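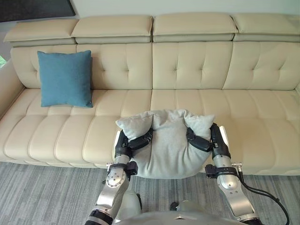

War heute beim Besuchertag von Viklund, die bauen zweiarmige Roboter für den Haushalt. Ich schreibe ein paar Sachen auf, bevor ich sie vergesse. 1/12

Anmeldung lief über die Website, Einlass in Gruppen. Laut Empfang waren 110 Leute angemeldet, gekommen sind 83. Stand auf einem Zettel an der Tür, wurde von Hand aktualisiert. 2/12

Erste Station war Theorie. Henryk Kalinowski leitet dort die Abteilung Greifen und hat eine halbe Stunde über weiche Gegenstände gesprochen. Eine Tasse hat eine feste Form, ein Kissen hat bei jedem Anfassen eine andere. Das macht die Planung der Griffe aufwendig. 3/12

Danach die Wohnzimmerstation: Ledersofa in Beige, Teppich, dazu Zierkissen. Aufgabe ist Sofa aufräumen, also Kissen nehmen und an die Rückenlehne stellen. Das blaue lehnte links, das hellgraue hatte der Roboter zwischen beiden Händen. 4/12

Die Hände haben mehrere Finger und drücken von links und rechts. Das graue Kissen knickt dabei in der Mitte ein und sieht oben fast aus wie ein Herz. Die Frau neben mir hat sofort ihr Handy rausgeholt. 5/12

Frage aus der Gruppe: Warum nicht mit einer Hand an der Ecke packen? Kalinowski: Geht, aber dann hängt das Kissen schief und dreht sich beim Ablegen. Mit zwei Händen weiß man wenigstens ungefähr, wo die Unterkante ist. 6/12

Zum Tempo: langsam. Ich würde es mit jemandem vergleichen, der nebenbei telefoniert. Für das Aufräumen eines Sofas plant das Team derzeit 141 Sekunden ein, Ziel bis Mai sind 100. Ob das für zu Hause reicht, muss jeder selbst wissen. 7/12

Die Software für die Bewegungsplanung heißt Flostow und kommt aus dem eigenen Haus. Auf Nachfrage: Es gibt keine Version zum Herunterladen, und es ist auch keine geplant. Schade, das hätte mich am meisten interessiert. 8/12

Tipene Maihi hat die Fragerunde zur Sicherheit übernommen. Kurzfassung: Kraft in den Armen ist begrenzt, Not-Halt liegt beim Bedienpersonal, Besucher bleiben hinter der Linie. Kinder durften nach vorne, aber nur mit Begleitung und nur bei abgeschaltetem Gerät. 9/12

Zum Preis gab es keine Zahl. Zuerst sollen Geräte an die Ledholm-Musterwohnungen gehen, dort wird ein Jahr lang getestet. Privatkunden kommen frühestens danach dran. Eine Warteliste gibt es noch nicht, ich habe zweimal gefragt. 10/12

Die Station von Orkach (Sensoren für Fingerspitzen) war im Nebenraum und leider überlaufen. Ich habe nur das Ende mitbekommen. Man konnte Stoffproben auf eine Platte legen und am Bildschirm die Druckverteilung sehen. Wer da war und mehr weiß, bitte drunterschreiben. 11/12

Praktisches für alle, die beim nächsten Termin hinwollen: Parkplätze sind knapp, der Bus hält direkt vor dem Tor. Jacken und große Taschen müssen an die Garderobe. Fotografieren ist an den Stationen erlaubt, in der Werkstatt nicht. Kaffee kostet nichts, zu essen gab es nur Brezeln. Den neuen Termin wollen sie im Mai bekannt geben. 12/12

Nachtrag, weil gefragt wurde: Nein, Kissenbezüge wechseln kann er nicht. Kalinowski meinte, Reißverschlüsse seien ein eigenes Projekt.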